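Workshop Checks | Checklists & Notes
September 9, 2024 | Posted by the Samton bench crew

Small Board Check, Bench 2: Checklist with Comments
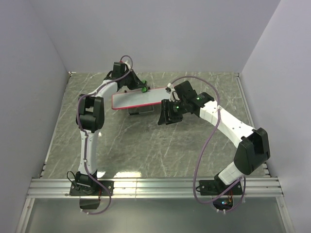
Dranholm Makers Club, Tools and Benches Team

Hello again, bench people! The September check is done and I had a great time with it (yes, really). The long board with the red-pink edge got the full treatment, along with the floor panel and the walls of the bay. Comments are under each line so the next person can see what I looked at and how picky I was.

BOARD

1. Flat face clean, no sticky spots. OK
Pale faces show everything, so this is the easy one. I wiped it with a barely damp cloth and then a dry one. Please no spray straight onto the board!

2. Edge trim seated all the way around. OK
Run a thumbnail along the long side, then go slowly at the rounded corners. I love that bright edge, you can find the board from clear across the shop.

3. Board flat, no bow or twist. OK
Laid my straightedge on it lengthwise and then corner to corner. No daylight either way. Great news after the summer we had in here.

4. Load label readable on the underside. REDO
It's there but the print has rubbed pale. New label is printed and sitting in the Meleo drawer, it just needs sticking on.

FRAME AND FEET

5. Metal support frame straight. OK
It's a thin frame, so look at it from the end and then from the side. Both long runs line up nicely.

6. Black foot or sleeve snug on the frame. OK, WATCH
Doesn't slide when I push it, but I could turn it a little with two fingers. Not a fail! Check it again next time, and if it turns easily, swap it.

7. No rocking when pressed at either end. OK
Press one end, then the other, then the middle. Solid as anything.

8. Fasteners finger-checked, then tool-checked. OK
One needed a tiny nip. Stop when it stops, these don't want muscle.

FLOOR PANEL AND WALLS

9. Gray veined floor free of grit. OK
The marbled pattern hides crumbs like you wouldn't believe, so go by feel and sweep it even if it looks spotless. I got a surprising little pile.

10. No lifted corners or seams. OK
Checked both near corners on my knees with a flashlight.

11. Side walls and back wall steady. OK
A gentle push at the top of each. The left one used to hum when the shop fan was on and it's lovely and quiet now.

12. Bay clear of stored items. OK
Big thank you to everyone for this! In the spring I was moving glue bottles for ten minutes before I could start.

RAIL AND CABLES

13. Silver rail wiped down, mounting bolts tight. OK
Use the long-handled key, the short one scrapes your knuckles.

14. Cables free of nicks, no pulling at the connectors. OK
Follow each one with your fingers from end to end, power off. The purple ones are my favorites and they're in good shape.

RESULT: Pass, with one redo (line 4) and one to watch (line 6). The signed sheet is in the Weerasinghe binder, behind the blue tab. If you stick the new label on before I get to it, please initial line 4.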